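# Zimotden grasp-force add-on, reviewed after 400 picks
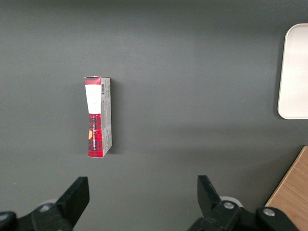 *Wrist camera view: the tartan box, upright, with the fingers open.*

I'll start with the box, as everyone who visits does. It has a waist. Cardboard boxes aren't sold with a waist, and the whole point of Zimotden is that your boxes should keep the figure they came with.

For anyone who hasn't met it, Zimotden is a method for guessing how hard a gripper should squeeze something it has never picked up before. It looks at the object through the wrist camera, makes a first guess, closes gently, watches how the outline changes in the picture and corrects itself. No force sensor, no pressure pads, no extra wiring. The paper by Petronella Sibiya and Bongani Nel makes a tidy case for it, and the code is packaged well enough that I had it talking to our arm in an afternoon, most of which went on finding the right cable.

**Setting up**

The instructions are short and mostly correct. You tell it how wide your fingers open, show it a few things you don't mind losing, and let it run. The calibration page says to use "a plain surface in even light". We have a dark grey tabletop, and it was perfectly happy with that. It was less happy when Mbali moved the desk lamp, and it took us 2 days to connect those events.

There is a settings file with 102 entries. You'll need the finger width, the closing speed and the one called `patience`. I left the others alone, apart from `optimism`, which I turned down on principle.

**How it did**

We ran 400 picks over a mixed set of household packets, tins, tubs and cartons, swapping between Zimotden and the fixed squeeze we normally use. Unathi Cele scored each one without being told which method was running, and she is not a generous marker.

On rigid things there was nothing in it. A tin doesn't care. On soft things, sponges and bags of rice and the like, Zimotden was plainly better: fewer drops, far fewer burst corners, and a gentle little pause before lifting that makes the arm look as if it has been brought up properly.

Thin, empty cartons are where it comes unstuck. The method decides it is squeezing too hard when the outline bulges or narrows. Look at a tall box from the front and slightly to one side, though, and a dent can pass for a change of angle. It has two faces in view and a crease running across both, and the software seems to treat the crease as part of the artwork. A busy print makes this worse. Our tartan friend, with its big blank white patch over all that plaid, was the worst of the lot for wrong guesses. Plain white cartons of much the same shape did noticeably better.

There's also a memory problem. Once a box is dented, Zimotden takes the dented shape as its starting point, and so sees nothing wrong with it. The paper mentions this in one line near the end – "we assume undamaged objects" – which is a lot of assuming for a method meant to be let loose in a stockroom.

**Compared with the others**

Tarar, which we tried in October, is slower and asks you to stick pads on the fingers. The pads peel. It does know when it is crushing something, I'll give it that. Zoltidano wants a second camera and a great deal of your time, and I'd only bother if you have someone like Brayden Gosselin down the corridor who enjoys that sort of thing.

**Worth it?**

If you handle soft goods and tins, yes, install it. If you handle light cartons, wait for the next release or cap the squeeze by hand. I capped ours at up to 2 newtons for anything made of card, and the denting mostly stopped. So did some of the lifting, I'm afraid, so expect to fiddle.

Three and a half stars. I'd take half of one back if they'd explain what `optimism` does.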